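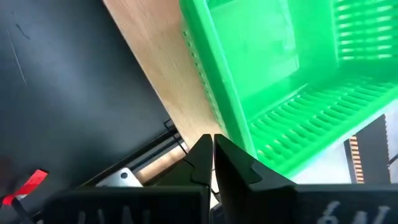

About Jevemard

Hi, I'm Abílio Louro, and I run Jevemard together with Eduardo Macedo. We set up two-arm sorting tables for small shops and packing rooms that are never going to buy a full production line. Our main product is called the Gromavby, and if you've landed on this page you probably saw it at a trade show or somebody sent you the link (thanks, whoever you are!).

Eduardo and I met at Tavares, where we spent 9 years fixing other people's machines. Great training – and also how we learned what we'd want if we were the ones paying. So a Gromavby comes as a table, 2 arms, grippers and the software, and we come with it for the first 4 days. We teach it your bins and baskets, your shelf, your way of stacking, and we don't leave until your own people can teach it something new without calling us.

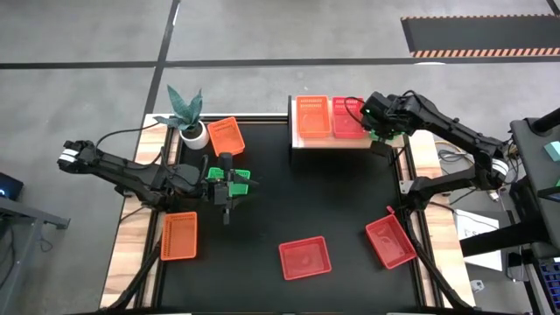

Basket sorting on the Gromavby table, with the raised shelf at right.

Baskets are a big part of what we do, by the way. They're light, they flex, they have slots everywhere and they never land the same way up, so I love them for trying out a new grip. Eduardo is less fond of them.

Since October we've also offered a rental plan called Drorkano, for folks who want to try a table before they commit. Same kit, same setup visit, and you can send it back after 80 days.

Want to come by and see one? Write to me or Eduardo and we'll find a time. Bring your own baskets!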